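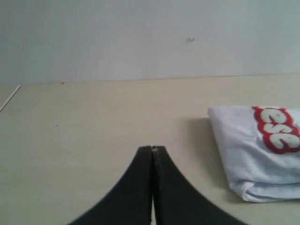
Girik White Tee with Chenille Lettering
Item 958, from the Girik line by Clarnon
Sold and shipped by Davbridge

The Girik tee is a white T-shirt with short sleeves and one big word patch. It is our best known piece from Clarnon, and we have kept it in the shop for 2 years without changing the cut. The patch is large, so please look at the pictures before you choose, because some customers expect a small chest logo.
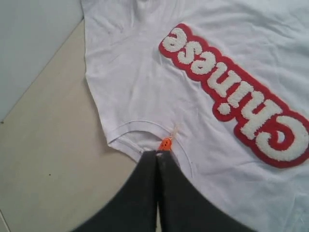

Off-white chenille letters with a thick red border.

Fabric

The shirt is made of cotton, of medium weight. It creases a little when it is folded, as cotton does, and a warm iron takes the creases out. Iron it from the inside and go around the patch. The patch keeps its shape on a hanger, but for a drawer we recommend to fold the shirt with the lettering on the outside, so the letters are not pressed flat.

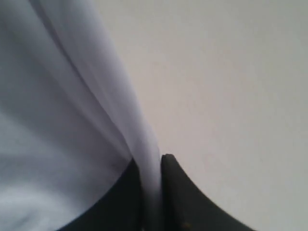
Gaber wrote in December that the shirt came out of the wash softer than before, and that the sleeves stayed the same length. He asked also if it can go in the dryer. Our answer is no. Let it dry in the air, lying flat, and keep it away from the heater.

Washing

Turn the shirt inside out.
Wash cold with other white clothes.
No bleach, no dryer.
Do not pull on the loops of the letters. If one loop stands out, push it back with a blunt needle.

The red part of the patch is the one that needs more attention. In the first wash it can give a little color, so do not leave the shirt soaking in water.
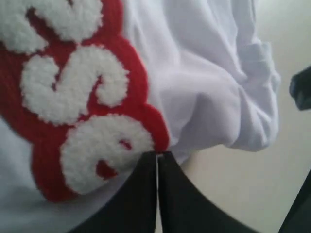

For spots on the lettering, use a soft brush and a drop of mild soap. Brush in one direction only and dry it with a clean towel.

Sizes and shipping

Available in S, M, L and XL. The fit is straight. Between two sizes, take the smaller one.
Orders leave our warehouse in 2 working days. Free shipping over $50. Exchange of size is possible within 15 days, if the shirt is not worn and the label is still on it.

Page updated Jan 23, 2019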